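Unit 6 handout: demonstration visit, Veltelov site (September)

Read before the visit. Bring the log sheet and a pen; phones stay in the lockers at reception.

## Schedule

- 9:15 Sign-in and safety briefing
- 9:40 Demonstration A, bimanual handling on soft surfaces
- 10:50 Demonstration B, Leone mobile base
- 11:30 Questions, return of log sheets

Stay behind the yellow line while either arm is powered. The group limit is 26.

## Demonstration A

The task set is drawn from the Soden household list: clear, fold, straighten, retrieve. Both arms are driven by the Viltusari controller, which records joint position at 1000 Hz. The current set holds 789 episodes, nearly all of them by teleoperation.
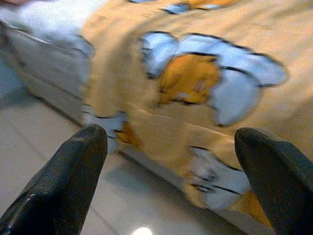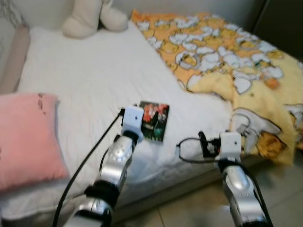

Soft support surfaces change the grasp problem. On a rigid table, the height of an object's underside is known and the fingers can approach at a fixed clearance. A mattress deflects under load, so the clearance is estimated on each approach and corrected on contact. Thin, flat objects are the hard case. With the book on the white sheet, one finger extends over the cover while the pages lie close to the fabric, and a second finger has to find a way underneath without gathering the sheet. Common methods are to slide the object to an edge, to tilt it with one arm and take it with the other, or to press the surface down beside it.

Wrist views have a separate limit. At speed, printed fabric smears and outlines double, and feature matching on such a view is unreliable. Note the approach speed in column 2.

## Log sheet

Record for each attempt: object, arm used for first contact, method, regrasps, outcome. Leave the outcome blank if your view was blocked.

## Before the tutorial

1. Sketch the contact forces on a thin rigid body lying on a compliant surface, with one finger pressing from above.
2. State which wrist motions would lessen blur at the moment of contact, and what each costs in cycle time.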